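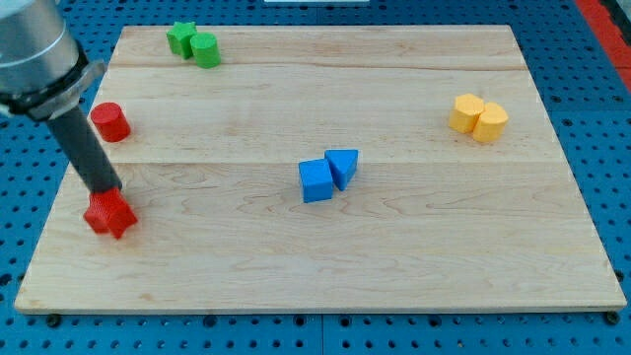
One of the reviewers of our first draft wrote that a rule is only worth having if a tired person will still follow it at the end of a long afternoon, and that several of ours would not pass. We took the remark to heart, and this section is a good deal shorter than it was when the reviewer read it. What remains is the set of working rules that the Drikport group has kept to through the whole of the block-sorting study, together with some account of how each came to be worded the way it is.

Figure 2. The arm at work on the board, with the red star at the tip of the shaft and most other blocks standing in same-color pairs.

4.2 Rules for the shared table

The first rule concerns the board itself. Before any session the operator checks that it sits firmly on the pegboard and does not shift when pushed by hand from the near side. In the early weeks we left this to the operator's judgment, which seemed the friendly thing to do, and we paid for it with a stretch of runs in which the board had crept toward the arm and every recorded position was a little bit wrong. The check now has its own line on the session sheet, and a session without that line filled in is set aside until someone can say what happened.

The second rule is that blocks are placed by a person only while the arm is parked. We know that other groups allow a hand on the table while the arm is slow, and the Castaño guidelines, which we otherwise follow quite closely, permit it below a stated speed. We tried that for a while and were not comfortable with it. People got used to the slow arm very quickly, and once they were used to it they reached further in than they had meant to. Parking costs us a few seconds per layout, and over 756 layouts that does add up, but we would make the same choice again and would gently encourage others to make it too.

The third rule has to do with what counts as a finished layout. The instruction given to the arm is always in plain words, such as asking for the star to be brought next to the cylinder of the same color, and plain words leave room for argument. Two blocks that touch are together, and everyone agrees on that much. Two blocks with a narrow gap between them kept us talking through most of a July meeting. We settled on a gap of 5 millimeters, measured at the closest point on the board, and we ask that the measurement be made with the arm parked and before anybody straightens anything. Straightening is a natural habit — most of us do it without noticing — and it quietly turns a failed run into a successful one.

The fourth rule covers stopping. Anyone in the room may stop the arm at any time, and the person who stops it is not asked to defend the decision on the spot. A short note goes into the log afterward, in whatever words come easily. When we adopted the Pota log format on 26/06/2020 we kept a free text field for just this purpose, even though it is a nuisance to search, and we have been glad of it many times over. Of the first 700 runs logged in that format, the notes on stopped runs turned out to be the part we went back to most often when revising everything else.

Lastly, there is the matter of changes to the rules. We had borrowed from Fidetti the practice of freezing all procedures for the length of a study, and it has much to recommend it, particularly where results are to be compared across sites. In our own case we allowed wording to be made clearer partway through, provided the older wording stayed on the sheet next to the new one and the limits themselves stayed as they were. Readers who would like to use the rules as they stand will find the full session sheet in Appendix B, and we would be very happy to hear where they pinch.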